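How does a movie get its voices in another language?

Have you ever watched a movie where the actor's mouth says one thing and your ears hear another? I love spotting that! It's called dubbing, and it's how a film made in one language gets watched by kids all over the place.

My favourite movie when I was little was a dubbed one about a lost goat. I had no idea the goat's owner was speaking a whole different language on set.

So how's it done? First, a translator writes all the lines again in the new language. That's harder than it sounds, because the new words have to fit the old mouth. If the actor's lips close for a "b" or a "p", a good translator tries to put one there too (try saying "bubble" in the mirror and you'll see what I mean).

Then the voice actors come in. They stand in a quiet room, watch a bit of the film, and speak their line at just the right moment. I once watched a voice actor called Essam Abdel Rahman do a sneeze 17 times at Drendon Studios. A sneeze! He was playing a grumpy king with a cold, and he had 52 lines to get through before lunch.

Last of all, a sound mixer blends the new voices with the music, the footsteps and the slamming doors, so it all feels like it's happening in one place.

Want a go? Turn the sound off on a short bit of a movie you like, get a friend, and make up your own voices. My cousin and I did a whole sword fight about who ate the last sandwich.

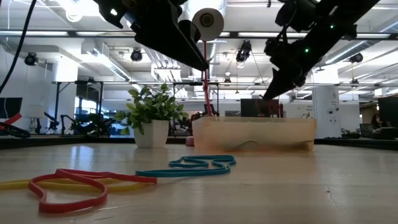

Three big rubber bands on a wooden tabletop, with two black robot arms reaching in from either side.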